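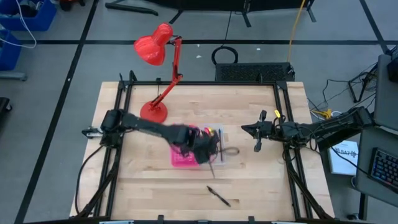 Pen, scissors and pencil box on striped maple.

The Last Copy of Dreler

By the November that Talha Paracha rang her up, Nusrat Satti had not thought about Dreler for a very long while, and if you had asked her she would have told you, quite cheerfully, that there wasn't a working copy of it left in the world.

She had written it in her mother's back bedroom in Comham, the year she was supposed to be revising, and it did one thing. You gave it your recipes, however badly typed, and it sorted them by what you had in the cupboard. It had a green screen and a little bell that rang when it found you something for supper, and she had been terribly proud of that bell. The computer shop on Vomgate had sold it for her in sandwich bags, with a folded sheet of instructions, and then the shop had gone and so, she supposed, had everybody's patience with green screens.

"It's stopped at 257," said the voice on the telephone, without any sort of hello. "It won't take another one. Am I speaking to the lady on the instruction sheet?"

She said that she was, and that she was very sorry, and would he mind telling her 257 what?

"Recipes," said Mr Paracha. "I run the kitchen at Qureshi. My father ran it before me and he put them all in himself, with one finger. He was 70 when he started and he'd never touched a computer, and he wouldn't hear of any other program afterwards. Now I've got his lentils with the burnt onion, the proper version, off the back of an envelope, and your machine says no."

Nusrat sat down on the stairs. She could remember setting that limit. She had thought it a huge number, far more suppers than anyone could want, and she had gone down to tea feeling generous.
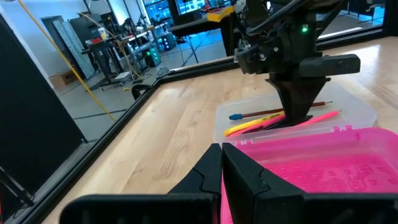
So on the Friday she took the bus across town with her old notebooks in a shopping bag, and Mr Paracha let her in by the kitchen door at 10 in the morning, before the lunch people came, and gave her tea with far too much sugar in it. The computer lived on a shelf between the rice and the flour. It was the colour of weak custard, and somebody had knitted it a cover.

It was slow going. Her handwriting at that age had been dreadful, all loops, and she had given her variables the names of boys she liked, which had seemed a splendid idea and now meant she had to explain to a grown man why his pickles were being stored in Kevin. He took it very well. He pulled up an onion crate and read the lines out to her while she typed, and whenever she got stuck he told her something about his father, who used to hum along with the fan, and who had once entered the same rice pudding twice under different names so that it would turn up more often.

"Did you ever take the second one out?" she asked.

"I wouldn't dare," said Mr Paracha.

They found the line a little before noon, at the bottom of a page with a jam stain on it. She changed the number, and then, feeling generous all over again, changed it to a bigger one. Mr Paracha got the envelope down from behind the clock, wiped his hands on his apron and began to type, with one finger, while the first of the lunch people knocked on the glass and Nusrat got up to let them in.

She was halfway across the room when she heard the bell.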